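Search stories, places, people

We use cookies to make the site work and to count visits. Accept / Manage settings

The Slow Songs of Skalten

by Shahnaz Gazi

The rehearsal begins at 8 in the evening, when the bakery below has stopped its machines. Nuala Doherty tunes her fiddle near the window. Subbarao Poojary is already sitting on the floor with his mridangam, and he taps the edge of it with two fingers, very softly, like a person who is thinking.

They are two of the six members of Marar, a group which plays old harvest songs from the hills of Sudura together with Irish slow airs. I was doubtful when I first heard of this mixture. Many such meetings of music are polite and a little empty. Marar is different to my ear, as the players argue so much.
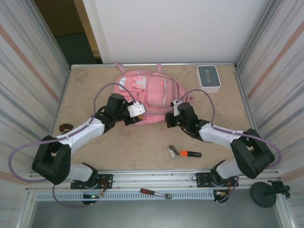
"We spent one whole winter on a single song," Nuala told me. "Subbarao wanted the pulse to stay. I wanted it to breathe. In the end we kept both, and the singer had to find her place between them."

The song is called Emero, and it is also the name of their new record, which comes out in February. It lasts nearly 42 minutes and has no drum kit and no guitar. Ravindran Arumugam plays the harmonium on all the tracks. He learned it from his aunt, who led the singing at weddings and did not allow any pupil to look at his hands.

The recording was made in the old chapel at Skalten. The walls give a long echo, and at first it troubled them. Then they moved the harmonium closer to the door, and the low notes became clear.
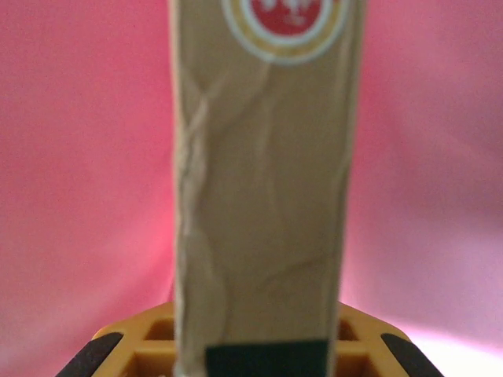 Crumpled brown cardboard with a printed round logo in red, golden yellow and white.

Only 900 copies are pressed for the first edition. Ravindran would have liked fewer. He prefers to play for people in a room, and he still writes the words of each song on a sheet for the audience, so that they can sing the last verse.

When I left, they were once more disagreeing about the ending of Emero. I could hear the fiddle from the street.

Comments (2)

Evander Pringle
I heard them at the chapel last year and the last verse was lovely, although most of us sang it wrong.

hillsinger
Will the word sheets come with the record?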